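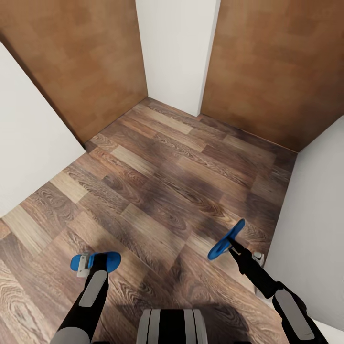

Staggered floor planks between white walls, in a computer rendering.

Retail bondholders have become the marginal buyer of mid-cap corporate debt in Trukville, and the yield curve is starting to show it. Pisau, the cement and aggregates group, placed its May issue with 4,000 individual accounts at a minimum parcel of $500. Its previous issue went to 12 institutions.

The spread over government paper at pricing was 292 basis points. A comparable Tridulberg note, sold entirely to pension funds, cleared wider despite a stronger interest coverage ratio. Harpreet Lemieux, a credit analyst at Pilkington, attributes the gap to term deposit rates, which have fallen faster than coupons.

Secondary liquidity is thin. The Pisau bond last changed hands at 98 cents on the dollar, in parcels too small to interest a dealing desk. Most holders intend to keep the paper to maturity – a reasonable position while the issuer's leverage stays inside its covenants.

Mélanie McIntyre, who runs Pilkington's fixed-income book, is less comfortable with the documentation. The covenants are tested annually, and the trustee can waive a breach without a holder vote. Institutional buyers had that clause struck out of the earlier programme.

Contact the editors | © Capital Markets Review | Back to top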